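# The Arm in the Back Room

Domenica Gasser wants me to hold the flashlight. There's a bolt loose somewhere inside Uibo and she can hear it, she says, every time the elbow comes round. I can't hear a thing. I hold the flashlight.

Uibo is the arm. Griltora is the workshop, a shared place with 24 members, a carpeted room nobody wanted, and a coffee machine that takes its own sweet time. Gasser joined to build a bookcase. Never built it. Two years on she and Hammad Durrani are trying to get a robot to clear up after dinner.

"Not cook," Durrani says, from under a desk. "Everyone wants it to cook. I want it to put things in a tub."

So that's the job. Pick up a thing, put it in a tub, go back for the next. They got the arm secondhand and wrote the rest themselves, evenings mostly, on a budget of $400 that was gone by the second month. The software is called Colus. It has been rewritten from scratch twice and Gasser would like to do it agian.

Kitchen stuff is hard, it seems. Durrani ran wooden blocks for weeks and got cocky. Then he swapped the blocks for things out of a drawer and the whole business fell apart – cups tipped, sponges got pinched flat, anything with a long handle swung round and took its neighbors along.
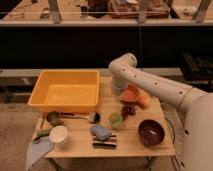
Flurina Brunner does the grip settings. She's the quiet one, a dental technician by day, and she keeps a paper notebook with every failed grab in it. Page after page. The goal is 1,000 logged tries before anybody touches the code again, which was her rule and which Gasser has broken, by my count, twice this week.

Paper cups are the worst, Brunner tells me. Squeeze too hard and they fold. Too soft and they slide. Ladles she has come to like: grab near the middle, go slow, let the heavy end hang.

Any fights? "The table," says Durrani. He wanted a bigger one. Gasser wanted the arm to deal with a crowded one, because hers at home is crowded. Gasser won.

We try a run at half speed. Everybody leans in. Then the elbow comes round and I hear it at last, a small dry tick, and Gasser points at me like I've passed a test. Power off, flashlight back on. The bolt is behind the second cover, naturaly, and the right hex key is at her house.

They're showing it to the other members in September. Brunner has asked for one more week. Durrani has already put up the flyer.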